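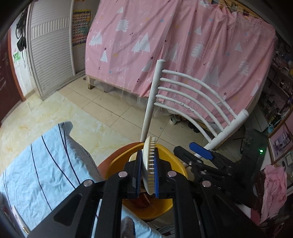

Round brush over the yellow basin, bedroom.

# Unit 9: Clearing a Shared Bedroom with One Container

Handout for the Household Skills course, Brekdale Adult Learning. Read before the practical. Bring the Danent checklist from Unit 8, filled in.

## Purpose of the unit

In Unit 8 we sorted a kitchen, where nearly everything already has a drawer or a shelf. A bedroom that is also used for eating, homework and getting dressed is harder. Things end up there from every other room. The method in this unit uses one container that travels around the room with you. At Wimura the course used three labeled boxes for this. Students spent most of their time deciding between boxes, so we now use one and sort at the end.

## Choosing the container

A plastic basin or bucket works well. It should have:

- a wide opening, so small things can be dropped in with one hand
- a rim you can grip
- a bright color that stands out against the floor
- no lid

Do not use a bag. Small items sink to the bottom and you will not look at them again until you empty it.

## The first pass

Set a timer for 14 minutes. Put the container on the floor near the bed and start with whatever is closest to it. During this pass you pick up small loose items only: brushes, wrappers, snack packages, rolls of tape, cups. Leave clothing and bedding where they are. Leave anything on a shelf where it is.

Work in this order:

1. The end of the bed
2. The floor around the bed
3. The floor under the bed
4. Chair seats
5. Window sills, if there are any

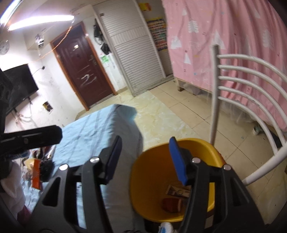
Food packages go in the container even when they are unopened. Students often want to walk a snack back to the kitchen right away, and then they stay in the kitchen. Finish the pass first. If a cup still has a drink in it, empty it before it goes in.

Shoes are the exception to the small items rule. Put them in pairs by the door and keep them out of the container.

## Fabric

Fabric is the second pass. In a small bedroom it does several jobs at once: sheets on the bed, a sheet hung as a curtain, a mosquito net, cloths left in a heap. Separate what is in use from what is waiting to be washed.

- A hung sheet counts as in use. Check that the hem is clear of the floor and shake it out.
- A net should be tucked or tied up before you sweep.
- Loose cloths are folded or go to the wash. Do not put them back on the bed.
- Straighten the bed sheet last, pulling from the corners.

## Sorting the container

Carry it to a table and make four groups: trash, food, items for this room, items for another room. Brushes need a look before they go back. Pull out hair or lint, wash the bristles if needed, and let them dry bristles down.

In the Ledesma session the class sorted 94 items, and 40 of them belonged in another room. Keep this in mind when you plan your time — the walk back and forth takes longer than the picking up.

## For the practical

Write down your start and finish times for each pass. Rinse and dry the container before you return it. Tile floors are swept after the second pass, then mopped from the far wall toward the door.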